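News / From the teams / Laundry program

Folding lessons: how the Rilness attendants became teachers

If you've walked past the second floor at Dendham this month and wondered why the housekeeping team keeps asking for more sweatpants, we finally have an answer for you!

Since January, our residential laundry service has been working with Orkell on a folding robot for the finishing room at Rilness. The robot learns from people who already do the job well, and that means our own attendants. They take hand-held grippers into furnished bedrooms and fold real clothes with them, over and over, until the software team has enough good folds to train on.

Beatriz Patrício has folded for us for 13 years and was the first to sign up. She admits the first morning was humbling. "I can fold a pair of pants while talking on the phone," she told us. "With two grippers I had to think about every corner again." By the end of the week she was showing everyone else how to take hold of a waistband without dragging the bedspread along with it.

Pants have become the team's favorite challenge. Elastic cuffs spring back, fleece bunches up at the knee, and a thick waistband won't lie flat next to a thin one. Yeison Ayala likes to start with them laid sideways across the bed, legs together, so that the first move is always the same – one leg over the other, then up toward the waist.

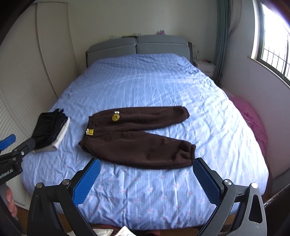 What changes on the floor

The question we hear most is about jobs, so we asked Meifang Kang, who runs the finishing room. Her plan is for the robot to take the plain, high-volume items on the evening run, when wrists and shoulders are already tired. Hand finishing, repairs and anything delicate stay with people. Hours are staying as they are through the trial, and attendants who record folds get the trainer rate for that time.

There's a new role too! Jomar Ambrosio has moved from the sorting tables to reviewing recordings, where he marks which folds are good enough to keep. The team has 909 approved so far and is very proud of every one. He still does one sorting shift a week, by choice, and says it keeps his eye in.

Want to try it?

Sessions run in the mornings and last 40 minutes, with a proper break for your hands afterward. No computer experience needed. Talk to Jianhua Cheng at the Dendham front desk, and bring a hoodie if you own a stubborn one – hoods are next on the list.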